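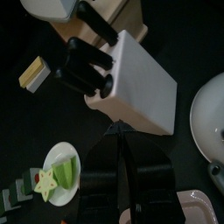
I got to Mulder's returns building in Dulbridge at seven in the morning, too early for me and an hour into the shift for the woman I'd come to meet. She runs the bench where play kitchens come back from rental, and she'd agreed to talk as long as I kept her name out of it and didn't mind walking while she worked. I didn't mind. (My shoes did.)

She's been at it since the job was all hands. Every set came in a bin, you tipped the bin out, and you picked through it piece by piece: kettle, cups, knife block, all that little food. In March they handled 1,979 sets, and 832 of those went across the table with the two arms.

"So more than half is still us," she said. "People hear robots and they picture the lights off and everybody gone. We're 4 on this bench. We were 4 before."

What's different is what the 4 of them do. Two used to sort all day, and now one of them spends the morning setting out pieces and watching the grippers, stepping in when something gets dropped or squeezed sideways. The flat stuff is the worst, she told me, and trays in particular.

"You or me, we slide a tray to the edge and get our fingers under it. The arm has to find another way. I've watched it go at the same rim for so long I wanted to reach in and do it myself, and you can't reach in. That was hard to learn!"

I asked if she'd had any say in how it was set up. Some, she said. The black drapes were already decided by the time she saw the table, but she got the sorting order changed, and she won a long argument over breaks. The first plan had the person minding the arms stay put for the whole morning. Now they swap every 40 minutes.

"Sorting makes your wrists sore. Watching makes your head sore. I'd take the wrists, some days."

She does like parts of it, though. Her hands don't ache in the evening the way they did, and she's learned to write up faults so the engineers over in Brisley can use them — she used to write "it got stuck" and they'd call her back with ten questions. Now she puts down which piece, which arm, and how it was lying. She's proud of those notes, and she showed me quite a few of them.

What bugs her is the pay. Minding the arms is on the same rate as sorting, and she thinks it's a different job. She's raised it twice and was told it would be looked at after the summer. 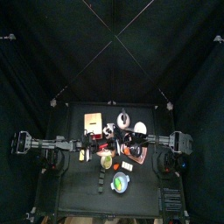

A sorter on the late shift told me he sees it the other way around. To him the minding is the easy part of the day, and he'd happily do it for the old rate if somebody would promise him in writing that the bench stays at 4. He's asked for that, he said, and what he got was a nice talk about growth.

I took that back to her over coffee and she laughed, then stopped laughing. "He's right to ask. I'd sign that too."

There's talk of a second table going to the Iltdale building, and she's been asked to go over and train the people there. She hasn't said yes. It's a long bus ride, and she wants the pay thing settled first. Then she looked at the clock, put her cup in the sink, and went to take over for her 40 minutes.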